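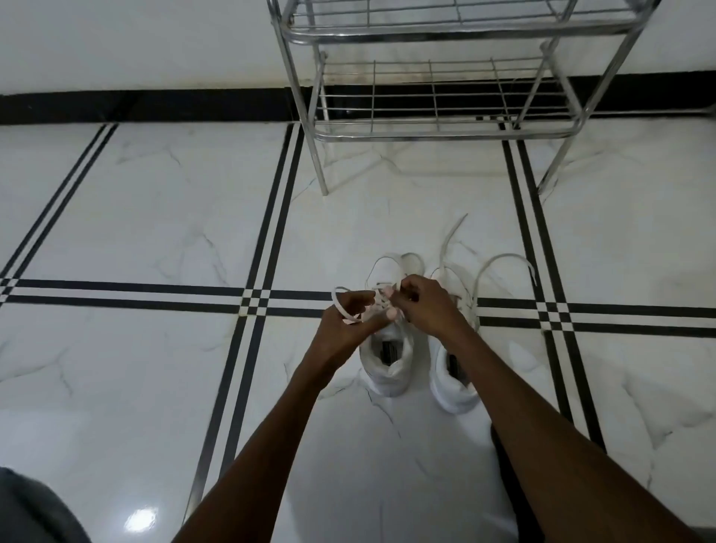 Figure 1. Tying the laces of a white sneaker.

Week 2: Task Analysis and the Teaching of Everyday Skills
Unit convenor: Meinir Rees
Tutorial leader: Přemysl Rusnák
Notes revised February 3, 2022. These replace the version distributed in January.

2.1 Scope of this week
Task analysis is the practice of dividing a skill into a sequence of smaller actions, each of which can be observed, taught and recorded. Students will meet it again in the paediatric and the neurological rehabilitation modules. The present notes are confined to dressing, grooming and simple meal preparation.

2.2 Selecting the unit of analysis
The size of a step is a clinical judgement. An instruction such as "put on the jumper" may be adequate for one client, while another requires separate steps for locating the label, orienting the garment and finding the first sleeve. As a working rule, a step should contain one principal action and should end at a point an observer can recognise. "Understands which sleeve is next" is not a step. "Holds the left cuff open with the right hand" is.

Students frequently write the analysis from memory. Marks will be deducted for this in Assignment 1. The task must be performed and observed at least twice before the sequence is written down, preferably with two different performers. Bow tying illustrates the difficulty: competent adults differ in whether they form one loop or two, and many describe a method other than the one they use.

2.3 Chaining
In forward chaining the learner completes the first step independently and is assisted through the remainder. Steps are added in order as each is mastered. In backward chaining the instructor assists with everything except the last step, so that the learner finishes the task on every trial. Whole-task presentation requires an attempt at each step on every trial, with prompts supplied where needed.

Backward chaining is commonly chosen for dressing, where completion is itself rewarding. It is less convenient where the final step carries a hazard, as in pouring from a kettle. In such cases the order of teaching should be discussed with the supervising therapist before the program begins.

2.4 Prompting
Prompts are recorded on the unit form using the following codes:
I Independent
V Verbal prompt
G Gestural prompt
M Modelled by instructor
P Physical guidance

Where more than one prompt is given, record the most intrusive. A prompt that is never withdrawn becomes part of the task, and a fading plan must therefore accompany every teaching program submitted in this unit.

2.5 Case for discussion
The Kakatwood day program supports a client who is able to prepare toast but stops after the bread is placed in the toaster. The existing analysis has 22 steps. In tutorial, groups will consider whether the difficulty lies in the sequence, in the waiting period or in the placement of the prompts. Copies of the record sheets are held at the Proncombe campus library and may not be removed.

2.6 Assignment 1
Submit a task analysis of a self-care activity, with a completed recording form and a rationale of no more than 300 words. Dressing tasks involving fastenings are permitted. Work is to be lodged through the unit page before the Week 4 tutorial. Applications for extension should be addressed to Dr Rees in writing.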